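Demonstration gathering (bin picking)
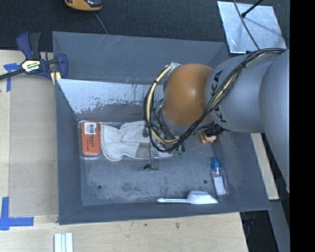 A KUKA arm reaching into a gray bin during example gathering. Gloves, a small bottle with a blue cap and a white scoop are among the items inside.

Demonstration gathering is the patient, often rather slow business of collecting worked examples from which a robot can learn a task. In bin picking the task is to take one item out of a mixed lot and set it down somewhere else, and each example records a single try at doing so, from the moment the arm starts to move until it is clear of the bin again. The examples are later handed to a learning system, which looks for what the good tries have in common and – with luck and enough variety – begins to manage items it has never met.

Background

Earlier picking cells were mostly programmed by hand for one known part, and they did that one part very well indeed. Trouble came with mixed goods, where a soft thing may lie across a hard one and a clear bottle may hardly show up to a depth sensor at all. Writing a rule for every such case soon wears a person out, and so many groups turned to examples instead. A well-known small collection in the field is the Rilon set, put together by Fahad Sial and his colleagues, which holds 2418 tries made with 158 household and workshop items.

How a session runs

A session usually begins with the operator choosing a handful of items and spreading them over the floor of the bin. The arm is then guided through a pick, either by hand controls or by an earlier version of the learning system with a person standing by to take over. Joint positions, gripper commands and camera pictures are all saved together on one clock. In the Rilon work a session was made up of 40 tries, with the items stirred around after each one, and the operator marked every try as a success, a drop or a miss before going on to the next.

Failed tries are kept. They were once thrown away as a matter of course, but a system that has only ever seen clean picks tends to have little idea what to do when a glove folds up or a flat package slides against the wall.

Choice of items

Most groups like a blend of shapes and surfaces: stiff and floppy, shiny and dull, thin and bulky. Work gloves are an old favorite, as they hardly ever land the same way twice. Thin handles and clear plastic are popular too, being hard to grip in the one case and hard to see in the other. Baranauskienė proposed a simple sorting of items into 18 classes by stiffness and outline, and it is still used by the Cadero and Zuvow collections, although the two disagree on where to put bagged goods.

See also

Bin picking
Grasp planning
Learning from demonstration
Teleoperation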